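Phantom power in a student apartment: what do things use when they're off?
Intro to Energy Studies, final project report
Group: Halina Pawlak, Chrysoula Drakos

1. Why we did this
Chrysoula's building bills electricity by the unit and the April bill was higher than she expected with two people out of town most of the month. So the question was simple. How much goes to stuff that is plugged in but not doing anything?

2. What we measured
14 devices. All in the same apartment on Gitton Street, all things people use normally. TV, game console, microwave, two laptop chargers, printer, soundbar, desk lamp with the touch switch, router, etc. Router was left out of the totals, it's never off on purpose.

3. Method
Plug-in meter (a Vallent, borrowed from the physics lab). Each device sat on the meter for 7 hours overnight, switched off or in standby, whichever way the owner normally leaves it. Wrote down the watt-hours in the morning. Divided by hours. Not complicated.

Problem: the meter display only goes to one decimal. Anything really low just shows 0.0. We put those down as "under limit" and not zero, Halina got marked down for that in the draft so it's fixed now.

Second problem: the printer wakes itself up at night to clean the heads. We ran it twice and the two numbers dont match. Used the second one.

4. Results
The soundbar was the worst. Then the console in its instant-on mode, which dropped a lot once that setting was changed. Chargers with no laptop attached were under limit, both of them. Microwave clock uses more over a day than we thought, because it runs all day and the cooking is only minutes.

Total for everything we could read came to 25 watts. Full table is in the appendix.

5. What we'd change
More than one apartment. A better meter, the lab has a Kouris logger but it was signed out to another group the whole time. Also should have done a survey first of which things people realy unplug. We only asked our roommates and they all said "none."

Didn't get to kitchen appliances apart from the microwave. Kettles and coffee makers would be the obvious next batch, some have a standby light or a timer and some dont.

6. Who did what
Halina: meter readings, table, section 3. Chrysoula: bills, intro, section 5. Both: results.
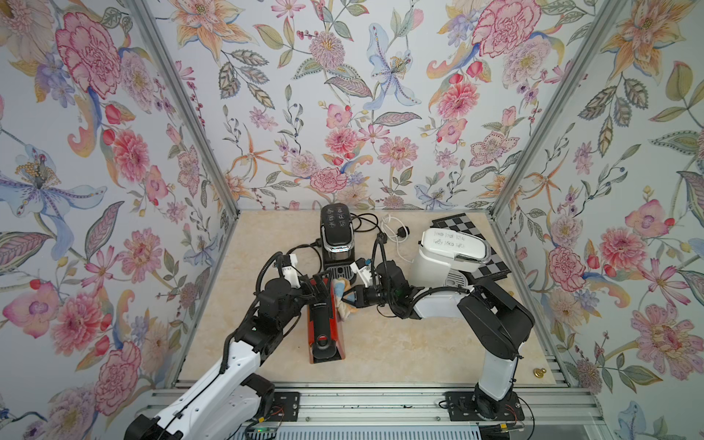 Fig. 1. Capsule coffee machine.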